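4.3 Cleaning and inspecting the table top

The Elska table top has a natural wood surface with a glossy finish. Clean and inspect it before first use, and again every 150 hours of use.

1. Clear the table. Lift objects off - do not slide them.

2. Remove loose dust with a dry, soft cloth. Wipe with the grain.

3. Dampen a second cloth with Zedora cleaner, diluted as stated on the bottle, and wipe the full surface. Dry at once.

CAUTION: Do not use scouring pads, solvents or steam. Damage to the finish from these products is not covered by the warranty.

4. Switch on one lamp and look across the surface at a low angle. Light scratches and dust specks are easiest to find at the edges of the reflection, where the ridges of the grain show as thin bright lines. Move the lamp and repeat until the whole top has been checked.

Note: Grain and color vary within one top. Straight, closely spaced lines may lie next to a darker band with a cloudy or swirling pattern. These variations are not defects and cannot be polished out. 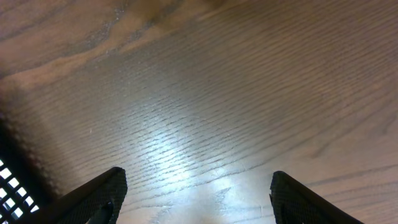 5. Wipe any remaining specks again. If a mark does not move, treat it as a scratch and go to step 6.

6. Run a fingernail across the mark. If the nail does not catch, apply Emel polish (part no. 1264) with the grain and buff dry. If it catches, stop and see section 4.5, Refinishing.

7. Leave the top clear for 26 minutes after polishing.

4.4 Leveling the legs

Level the table after each move. Use the hex key supplied in bag 219.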